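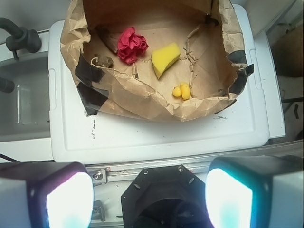

Tuấn Lò wrote to me to ask why you can tell what a sponge is with your eyes shut, when you can't tell a red sock from a blue one. What a brilliant question! I've been thinking about it all week, mostly in the kitchen, with my hand in a paper bag.

Your skin is full of tiny feelers called nerve endings. Some notice pressing, some notice stretching, and some notice hot and cold. There isn't one for colour — that's a job for your eyes — so a sock feels like a sock whether it's red, blue or stripy.

Fingertips are extra good at this because the feelers are packed in so close together. Try finding out what something is with your elbow and you'll see what I mean (I tried it with a spoon and got nowhere).

You can play the game at home. Take a brown paper bag, fold the top down so it stays open, and put in a few things that feel different from each other. A rubber duck is lovely and easy. A bit of sponge is good too, because it squashes and then pops back. Wood is hard and has corners. Something crumpled and red looks very grand in the bag, but remember, your fingers won't know about the red! Leave out anything sharp, and anything small enough for a little brother or sister to swallow.

Now close your eyes and reach in. Don't grab straight away. First press gently, then stroke, then pick the thing up and see how heavy it is. I give everybody 40 seconds for each go, and you get 2 guesses.

Did you notice that your hand kept moving? Scientists call this kind of feeling "haptic touch", and moving is a big part of it. Rest your finger on a sponge without moving and it's quite hard to say what it is. Give it a squeeze and you know at once.

Bags do get tatty after a few turns, by the way. Tape helps. If yours rips right down the side, an old pillowcase works nicely, and it doesn't rustle half as much.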